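What Is a Coalition Government?

Sometimes people vote in an election and no party wins enough seats to run the country by itself. When that happens, two or more parties can agree to share the job. A government made this way is called a coalition. You say it like this: koh-uh-LISH-un.

How does a party win?

Many countries have a parliament. A parliament is a large group of people who are chosen by voters to make laws. Each person in it has a seat. To form a government, a party usually needs the support of more than half the seats.

Let's use a made-up country called Skiris. The parliament of Skiris has 152 seats. Half of 152 is 76, so a party needs at least 77 seats to have more than half. This is called a majority.

Now say the Blue Party wins 60 seats, the Green Party wins 50 and the Orange Party wins 42. Blue has the most seats, but it does not have 77. If every other member votes against it, Blue loses.

Making a deal

The leader of the Blue Party can ask another party for help. Blue and Orange together have 102 seats, and that is a majority. Green and Orange could also join up. They would have 92 seats, and Blue would be left out even though it came first. This surprises a lot of people, but it is allowed in many countries.

Before they join, the parties hold talks. Each party has a list of things it promised voters. Blue may want to build new train lines. Orange may want to spend more on hospitals. They look for things they agree on, and each side gives up some of the things it wanted. Giving up a little to get a little is called compromise.

You have probably done this yourself. Two friends want different snacks and there is only enough money for one kind, so they pick something both of them can eat.
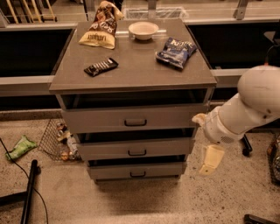

Snack bags and a bowl. Choosing what to share can take some talking.

The talks can be quick or slow. Some take a few days. Others go on for months, and while they do, the old government often stays in place to look after everyday work.

When the parties agree, they often write everything down in a document called a coalition agreement. It can be short or it can fill many pages. It says what the new government plans to do and which party gets which jobs.

Who gets which job?

The person in charge of the government is often called the prime minister. This job often goes to the leader of the biggest party in the coalition, but not always. Other people become ministers. A minister looks after one subject, such as schools, money, farming or health. The parties divide these jobs between them – a bigger party usually gets more.

What if they stop agreeing?

A party can leave the coalition. If the parties that are left do not have a majority, the government may lose an important vote and have to stop. Then there may be new talks or a new election. Sometimes a smaller government carries on without a majority. It has to ask for help from other parties each time it wants to pass a law. This is called a minority government.

Words to know

Coalition: a group of parties that govern together.
Compromise: an agreement where each side gives up something.
Majority: more than half.
Minister: a person in the government who looks after one subject.
Opposition: the parties that are not in the government. They ask questions and check what the government is doing.

Try it

Suppose the Orange Party in Skiris splits into 2 new parties with 21 seats each. Work out which groups of parties could now reach 77.

Written by Ozan Yalçınkaya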